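11 July 2023

# Stavus adds a lidded desktop organizer to its Rosimero home storage line

Stavus today announced the Rosimero Desktop, a small plastic organizer for the things that collect on tables, bathroom counters and dressers. It goes on sale this week in the company's own stores and through its regular retail partners. The price is $18.

The new organizer joins the shelf boxes and closet bins that Stavus has sold under the Rosimero name for several years. Those products were made for closed cupboards and deep shelves. Customers kept writing in to ask for a smaller piece that could stay out in the open and be used every day, with the small items in drawers and the bottles standing up beside them.

"People have plenty of places for large things," said Cremilda Bastos, head of product at Stavus. "It's the lip balm, the cotton pads, the hair clips and the spare batteries that end up in a bowl. We wanted one piece that takes most of that and still fits at the end of a desk."

## Tested in real homes

Before settling on the final layout, Stavus gave early units to 114 households and asked them to use the organizer for a month in whatever room they liked. Each household filled in a short form at the start and at the end. Most put it in a bathroom or bedroom. A smaller group used it on a kitchen table or a shared desk, where skin care, chargers and children's things tend to meet.

The forms led to several changes. The first version had three drawers, and the middle one was often left empty, so it was dropped and the other two were made deeper. The knobs were made smaller. The lid, which used to lift off completely, is now hinged at the back so that it stays with the cabinet when it is open.

The open side was left without dividers. Testers had tried a version with a fixed wall down the middle and found that it got in the way of anything in a bag or a pouch. With the wall gone, small bottles can stand near the sides and a soft bag can go between them.
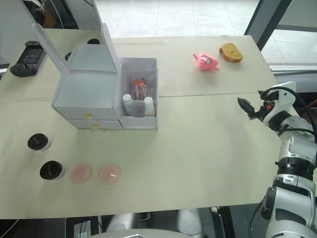
The drawers won Tae-yang Ham over slowly, after two weeks of leaving every jar out on the table next to the organizer and putting them away only at the weekend. Putting the tall bottles in first and the flat things last made the job quicker, Ham wrote on the closing form, and the lid was the part that got used most.

Jucélia Barbosa, who ran the home trial for Stavus, said that pattern came up often. "Hardly anyone puts everything away the first evening. They start with the bottles, then the jars, then whatever is left over. We wrote the leaflet around that order."

The leaflet comes in the box and is one page long. It suggests emptying the whole table first, wiping down the surface, and sorting by how often a thing is used. Items used every morning go in the open side. Items used once a week go in the upper drawer, and spares go in the lower one. Larger objects such as game controllers, remotes and glasses cases are best kept elsewhere – a tray or a shelf will do.

## Care and spare parts

The organizer should be washed by hand with warm water and mild dish soap. It is not suitable for the dishwasher. The drawers pull all the way out for cleaning, and the leaflet shows how to put them back on their runners. Strong solvents, including nail polish remover, can mark the plastic and should be wiped up right away.

Spare knobs and drawers can be ordered through Stavus customer service. The lid will be added to the spare parts list in December. Customers who need a knob replaced within the first year can have one sent free of charge by giving the batch number printed under the base.

## Where to buy

The Rosimero Desktop will be in all 15 Stavus stores by the end of the week. Moya, the company's distribution partner, will supply independent housewares shops beginning next month. The first production run is larger than usual for a new item in the line, and Stavus does not expect shortages.

Shops that want a display unit can ask their Moya representative for one with their first order. Orders of 555 units or more ship directly from the Stavus warehouse – smaller orders go through Moya as usual.

"We had retailers asking for it before the trial was finished," said Sebastião Rezende, sales manager at Stavus. "Most of them plan to put it with bathroom goods. A few want it with office supplies, and we're fine with either."

## About Stavus

Stavus designs and sells storage products for the home. Its lines include Rosimero for shelves, closets and tabletops, and Pronow, a range of stackable pantry containers. The company sells through its own stores and through independent retailers.

**Press contact:** Vasanthi Rodrigues, Stavus press office. Product samples for review are available on request while supplies last.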